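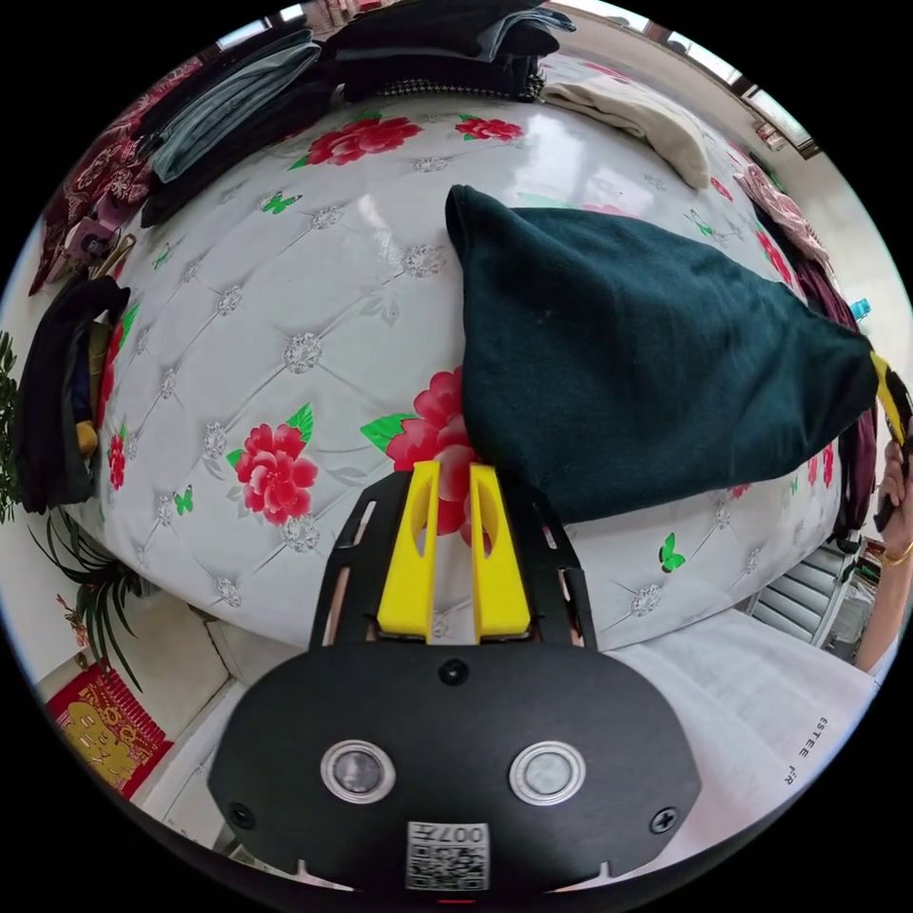 Folded clothes along the top of the bed, white quilted spread with red peonies.

Print this page | E-mail this release

FOR IMMEDIATE RELEASE
Wednesday, July 8, 2020

JASEVORA OPENS SIGN-UP FOR "CLEAR BED" CLOTHES SORT IN GRENDHAM AND GEVLOW

Free sorting guide, porch pickup, repair table by mail

GRENDHAM - Sign-up is open as of this morning for Clear Bed, the summer clothes sort from Jasevora. Free to join. Open to any household in Grendham or Gevlow, renters and owners both, students too if the address is in town.

Quick version: everything out of one closet or one dresser, onto the bed, folded into piles, and the bed has to be clear again by the time somebody wants to sleep in it. Whatever doesn't go back in the drawer goes in a bag for pickup. One closet per sign-up. Want to do a second closet, sign up again.

Last summer's sort, first one we ran, brought in 746 bags from Grendham alone. 1,575 households are on the mailing list now, Gevlow included for the first time. We have ordered bags to match and then a few boxes more.

WHY THE BED

We get asked every year (well, both years). The floor gets walked on. A table is too small for bedding. On a bed you can see the whole lot at once, dark things next to dark things, and a quilted spread keeps slippery fabrics from sliding off the side. Make the bed first. Please do make it first, sorting onto loose sheets is how socks end up in the wash twice.

The guide suggests starting at the pillow end and working down:

Folded and staying. Stack along the top of the bed, darks together, lights at the other end.

Not sure. Leave it flat in the middle where it's a nuisance. You'll decide faster.

Needs mending. Over the side, hanging, so the tear or the missing button is in view.

Going. Straight in the pickup bag, bag tied, bag off the bed.

Odd pieces of cloth count. Scarves, offcuts, felt, drawstring bags, a single curtain. Last year a lot of people left these out as they weren't "clothes" and then called us to ask. Put them in. Soft dark cloth is the hardest to keep folded so do it last and lay it on top of a stack. Thick felt, just roll it. 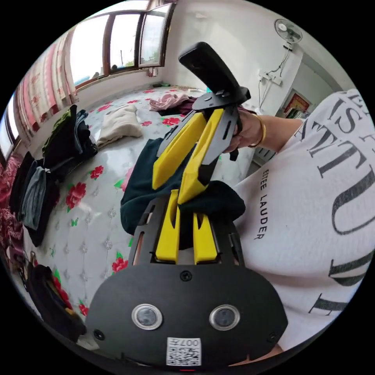

One Grendham reader of last summer's newsletter wrote in to say that the folding was never the hard part at her house, it was the loose pieces. She had a drawer of cloth she'd been moving from apartment to apartment and couldn't have told you what half of it was for. Her advice was to pick up each piece once, hold it up, say out loud what it's for, and if you can't, it goes. She got down to a single shoebox, and asked if we would please put a line about it in this year's guide. We have. Page 2.

WHAT WE TAKE

Clean clothing, any size. Bedspreads, quilts, blankets, sheets in pairs or not. Tote bags and purses with working closures. Cloth remnants bigger than a dish towel. Kids' clothes in a seperate bag if you can manage it, tied with string so we know.

WHAT WE CAN'T TAKE

Pillows. Mattress pads. Anything damp. Shoes, not this year, no room for them. Hangers (we know, sorry, the storeroom is still full of them).

REPAIR BY MAIL

New for this summer. The repair table normally sits in our front room on Hao Street and the front room is closed, so repairs go by envelope. Up to two garments per household. Pin a note on the spot that needs fixing, fold with the note facing out, drop in the slot by the side door. Buttons, hems, small seams, loose trim. No zippers on heavy coats. Quilted pieces OK if the batting isn't showing. Turnaround depends on how many come in, we'll e-mail when yours is ready.

PICKUP

Porch pickup runs through the end of July, Gevlow routes first, then Grendham. Bags out by breakfast on your day. Apartment buildings, leave at the lobby door and tell the building manager, we are not able to come upstairs. If it rains put them under cover or hold them till the next round. Your confirmation will have the date.

Pickup bags are mailed flat with the guide. 59 starter packs are also set aside for households without a mailbox or between addresses, ask at the side door on Hao Street, no form needed.

WHERE IT GOES

Wearable clothing goes to the Grendham free rack, which reopens outdoors when we have enough hangers sorted by size. Bedding gets washed and bundled for families moving into a new place. Remnants go to the sewing shelf, take what you'll use. Anything past use is cut down for cleaning rags, which the shop goes through at a suprising rate.

TO SIGN UP

Call the Jasevora front desk or drop a card in the slot. Need: street address, number of bags wanted, whether there's bedding. That's all. Large print guide on request. If you signed up last year you still have to sign up again, the old list doesn't carry over.

ABOUT JASEVORA

Jasevora is a clothing and household linens exchange based in Grendham. Shop, free rack, sewing shelf, repair table. Shop hours are posted on the side door and change week to week at the moment, so call ahead.

Press questions: front desk, mornings best. Copies of the sorting guide available to local papers and newsletters, reprint freely, credit appreciated.

###

Print this page | E-mail this release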